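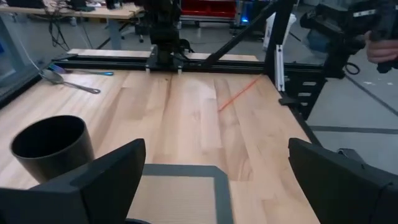

Kasten Butcher-Block Worktop

The Kasten worktop is supplied by Ekby for classrooms, studios and shared workrooms. The surface is made up of long parallel wooden planks in pale blond and honey tones. Knots and darker streaks are a natural feature of the wood and are not accepted as grounds for return.

Item number: 268
Thickness: 3 cm
Finish: clear oil
Delivery time: 2 weeks

Care
Wipe the surface with a damp cloth and dry it at once. Apply fresh oil every March. Hot cookware must not be placed directly on the wood.

The cup, utensils and ribbed mat are not included.

Orders from schools and public offices are handled by Annelore Kleinschmidt, Contract Sales, Ekby.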